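Buscar en el manual Escriba un término Buscar

Última actualización: abril de 2026

Capítulo 8
Dentro de la torre: lo que se ve y lo que se supone

Casi todos los manuales de mantenimiento empiezan prometiendo que un ordenador de sobremesa se entiende en cuanto se abre. Dudamos de ello. Quien abre una torre por primera vez ve cables, y los cables tapan precisamente lo que interesa: las ranuras de memoria, el zócalo del procesador, los conectores pequeños del borde de la placa.

Tampoco conviene fiarse de los colores. Se repite que el rojo, el amarillo y el negro de la fuente lo dicen todo, y en muchas fuentes es verdad. El fabricante Proveck, sin embargo, vendió durante años una serie con mazos enteramente negros, y el alumno que había memorizado la tabla se quedaba sin ella. 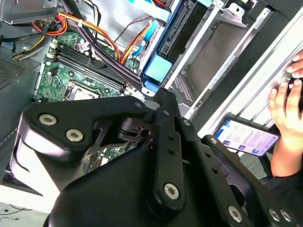 Antes de tocar nada, tumbe la caja, desconecte la corriente y siga cada mazo con la vista desde la fuente hasta su destino. La guía de Jondis calcula 12 minutos para este repaso. Nos parece una cifra optimista en una caja mal ordenada.

En este capítulo se estudian la placa, la memoria y los soportes de unidades. Las ventajas que el catálogo de Giltik atribuye a sus soportes de plástico se discuten en el apartado 8.3, con bastantes reservas.

Relacionados
Capítulo 7: Fuentes de alimentación
Capítulo 9: Ventilación y polvo
Anexo: Tornillería Nørgaard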